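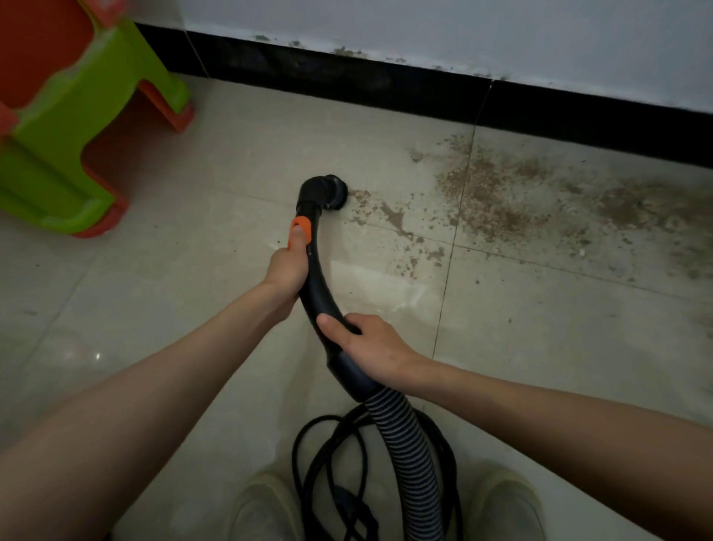
Fig. 1. Corded vacuum cleaner in use on a tiled floor.

Indoor Dust: Sources, Deposition and Removal
Handout 5, Building Services and Indoor Environment
Notes: Dilek Ağca

Last updated: March

5.1 Scope

Handout 4 treated particles suspended in room air. The present notes deal with particles that have settled on floors and other surfaces, and with the ways in which they return to the air. Gases and vapours are left to Handout 6.

5.2 What settled dust consists of

Floor dust is a mixture. Its make-up depends on the building, the season and the occupants. The usual fractions are mineral grains carried in on footwear, textile fibres, skin flakes, soot, food residue and plant matter. Sieving is used to separate the coarse part from the fine. In this course the cut is made at 2000 micrometres: anything retained on that sieve is recorded as debris and left out of the dust mass.

Dust loading is mass per unit floor area (g/m²). Dust concentration of a substance is mass of that substance per unit mass of dust. The two are often confused in coursework. A floor may have a low loading of heavily contaminated dust, or the reverse, and the exposure estimate needs both.

5.3 Deposition

Large particles settle by gravity. For small spheres in still air the settling speed follows Stokes' law and rises with the square of the diameter, so doubling the diameter gives four times the speed. Very small particles need a slip correction (see Handout 4). Below one micrometre diffusion becomes important, and walls and ceilings collect a share of the material.

Real rooms are seldom still. Warm surfaces, doors and people moving keep the air mixed, and the well-mixed model is normally used:

dC/dt = S/V - (a + k)C

where C is the airborne concentration, S the source rate, V the room volume, a the air change rate and k the deposition rate. Both a and k are per hour. At steady state C = S / (V(a + k)).

5.4 Resuspension

Walking is the main cause of resuspension in most rooms. The rate depends on particle size, floor type, humidity and the manner of walking. Coarse particles lift more readily than fine ones, as adhesion falls off more slowly with size than the forces that detach them. Carpet holds more dust than hard flooring, but part of it lies deep in the pile and takes little part in the exchange.

5.5 Removal

Dry sweeping moves coarse material well and raises fine dust. Damp mopping holds the fine fraction but can spread grit if the floor has not been cleared first. Suction cleaning depends on air speed at the nozzle, the gap between nozzle and floor, and the filter. A poor filter returns fine particles to the room in the exhaust.

Removal efficiency is found by weighing:

E = (m0 - m1) / m0

with m0 the dust mass on the test area before cleaning and m1 the mass left. Worked case: m0 = 58 g, m1 = 49 g, so E = 9/58 = 0.16. One pass was made over a deep carpet.

5.6 Problems

1. Derive the steady-state expression in 5.3 and state the units of each term.
2. Show that the decay after the source is switched off is exponential, and give the time constant.
3. Repeat the worked case for a second pass of equal efficiency.

Written answers to Ozan Özkan by Friday.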